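Date: 22 Jun 2019
Grant: Redwood Moving Image Fund, second installment
Project: Mikuš Trailer Collection – inspection, scanning and catalog
Status: on schedule for inspection, behind on sound

## 1. Summary

The Mikuš collection holds 604 theatrical trailers and teasers on 35mm film, nearly all of them release prints kept by a regional exhibitor after use. Inspection of the full collection is finished. Picture scanning is past the halfway point and is running at the rate given in the work plan. Sound capture is slower than planned because of track shrinkage in the older prints, described in section 4. The catalog schema was frozen in April and has not been changed.

We are not asking for additional funds. We are asking for approval to move part of the travel line to sound work (section 7).

## 2. Inspection

Each reel was wound by hand on a bench, measured for shrinkage, checked for odor and edge damage, and given a condition grade. Splices were tested and replaced where they opened under light tension. Leader was missing from a large share of the reels and new leader was added at head and tail.

Two reels were found to be mislabeled features excerpts. They contain loose scenes spliced together with no title card, and they do not match any trailer in the exhibitor's booking ledger. They have been kept with the collection but are outside the scope of the grant and will not be scanned under it.

Color fading follows the expected pattern. Prints on the older stocks have gone to magenta, with little usable cyan or yellow left. Later prints are in good shape. Scratches are mostly at heads and tails, as is normal for short reels that were cut onto and off of feature programs many times.

## 3. Picture scanning

Scanning is done at Clerkel under the service agreement filed with the first report. The lab scans overscan, with perforations and the full track area visible, and delivers uncompressed frame sequences on drives. We run a checksum on arrival and a second one after the copy to archive storage. Three drives failed the first check in the spring. All were redelivered by Clerkel at no cost, and the redelivered files passed.

Faded prints are scanned flat, with no correction at the scanner. Correction is applied only to the access copy, so that the preservation files stay as close to the physical print as we can keep them. We had considered correcting both. The lab advised against it, and we agree with them after comparing test files from a badly faded science fiction teaser.

Frame stability is acceptable for all but the most shrunken reels. For those, Clerkel lowered transport speed and used the optical pin registration setting. Gate weave that is present in the print itself has been left alone.
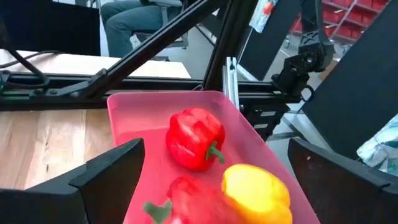

*Red and yellow bell peppers in a pink bin.*

## 4. Sound

Most trailers in the collection carry a mono optical track. The later ones carry stereo optical, and a few have a digital track as well. The work plan assumed that optical tracks would be read in real time on the same pass as the picture. This works for prints in good condition. On shrunken prints the track drifts sideways under the reader and the high end drops out, with a flutter that is easy to hear in sustained strings and in narration.

We now extract sound from the overscanned image for these reels, using Tekton. The software finds the track edges frame by frame and rebuilds the waveform. Results are clearly better than the real-time pass on the reels we compared, but the processing time is long. A single trailer can take up to 180 minutes on our present workstation, and the machine can't be used for access copies while the job is running.

Azimuth error is a separate problem and is limited to one group of prints that appear to have been made at the same lab. Tekton can correct for it once the angle is known. The angle is measured by hand and is written to the catalog record with the other transfer notes.

Music identification was listed in the work plan as a stretch goal. It has proved harder than the plan suggested. Trailers were often finished before the film's own score was recorded, so editors used library music or cues borrowed from earlier pictures. A cue heard in a trailer can't be credited to the composer named on the card without other evidence. The catalog therefore has separate fields for "composer as credited" and "music as identified," and the second is left blank where we have no source. Blank entries are expected to be common.

## 5. Catalog

Records are made at the level of the individual print. Duplicate prints of the same trailer are linked but not merged, as versions differ more often than the titles suggest. Differences found so far include alternate narration, changed rating cards, local release dates added at the tail, and shots that do not appear in the finished film. The last type is of most interest to the researchers who have written to us, and we have added it as a searchable flag.

Running time is taken from the frame count of the scan, without leader. Times given in the exhibitor's ledger are kept in a note field. They are often wrong by a wide margin, possibly because the booker was timing the whole preview slot.

Genre terms remain the least consistent part of the catalog. Serial, adventure and superhero titles were entered under several different headings before the term list was settled. Cleanup is being done in batches, and old terms are kept as cross-references.

## 6. Access and rights

Access copies can be viewed on site by appointment. No files have been placed online. Rights status is recorded as "unknown" unless there is a clear copyright notice on the print, and a notice on the print is not treated as proof of current ownership. The takedown and inquiry policy required by the grant terms has been drafted and is attached as Appendix B.

A sample set of 30 trailers has been picked for the online pilot. It covers the main formats, condition grades and decades in the collection. The pilot will go ahead when rights inquiries for the set are closed – several letters have had no reply and will be sent again.

## 7. Budget and requested change

Spending on scanning and storage is in line with the approved budget. Travel is underspent, as Clerkel now collects the film by courier and staff no longer ride along with each shipment. Supplies are slightly over, mainly for leader and cores.

We request that the unspent part of the travel line be moved to equipment, to buy a second workstation for Tekton. This would let sound extraction run without stopping access work. The total award does not change. A quote is attached as Appendix C.

## 8. Work for the next period

- Finish picture scanning of the remaining prints.
- Re-extract sound for all reels graded as shrunken, starting with the stereo prints.
- Complete the genre term cleanup and lock the list.
- Send second rights letters and log replies.
- Deliver one full set of preservation files to the off-site vault and verify checksums there.

Please send a decision on the budget change in writing, as the quote in Appendix C has an expiration date.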